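**November, Saturday, early afternoon. Packing bench**

Back on bags versus baskets! I've wanted a whole session on this since Othmane brought in the last lot of shopping bags, and the morning went by so fast I forgot lunch.

The question from last week was simple: if you're moving groceries from the basket to a bag on the same tabletop, where should the bag stand, and how far open does it need to be before you start? Othmane says fully squared out, corners pushed in with your knuckles first. I've been lazy and just stood them up. He's right, and I'll tell him so on Monday. A squared bag takes the first item without leaning. A creased one wants a heavy thing on the bottom before you can trust it, and then it's fine.

I'm very fond of the green mesh basket. The open sides mean you can see what's left in the corners from almost anywhere, and the low rim is kind to your wrists. The only trouble is small stuff ending up against the rear rim, so start there next time and work forward.

Bag to the right of the basket, handles pulled out to the sides. Handles that flop inward catch everything, and I lost a good few minutes to that before I gave in and spread them. 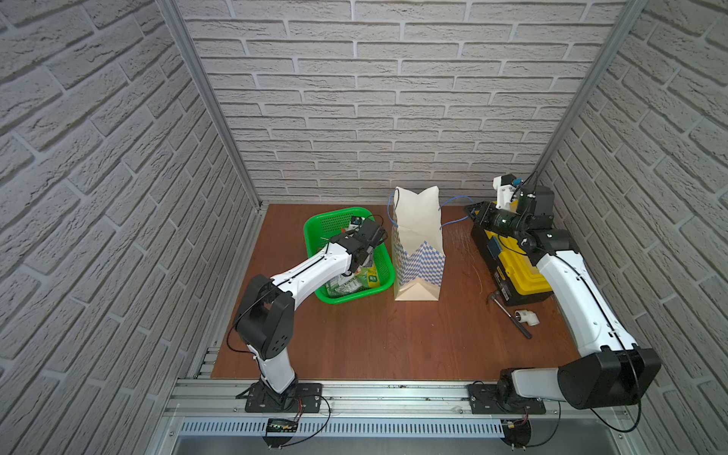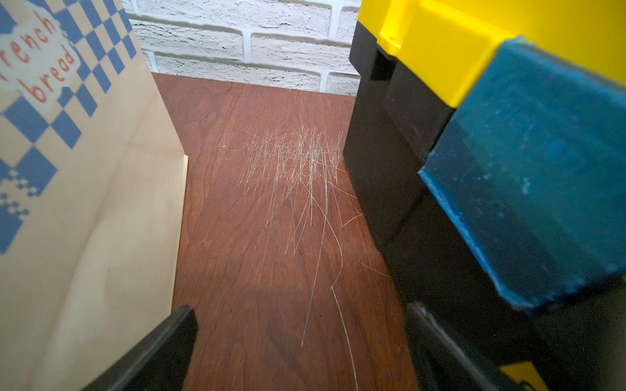 *Top: green basket and the tall checkered bag on the tabletop. Bottom: the blue check up close, with the "bread" lettering and pale strands on the wood.*

Wipe the tabletop before the next run! Fine light fibers all over the wood grain, and they cling to paper and to anything with a sticky label. Dry cloth first, then the damp one, going with the grain. Wanpen has the good cloths in the Sonano drawer (second one down, it sticks, lift and pull).

I do love the pattern on this bag, by the way. The diagonal check breaking up into loose little squares toward the bottom is so cheerful, and it's handy too: you can tell straight away if the bag has twisted, as the diagonals go crooked.

Things to try:

- heavy item first, then the light packets standing on edge
- same again with the bag turned a quarter
- a plain bag from the Vimivberg box, to see if the stiffer paper stays open by itself
- 7 items, then 9, same order both times

Wanpen wants the bag flattened and reused until the folds give out. I'm all for it, so please don't toss it. Fold along the old creases, handles outside, back on the shelf by the door.

Still owe Othmane the write-up on label direction. Tuesday, if the table's free.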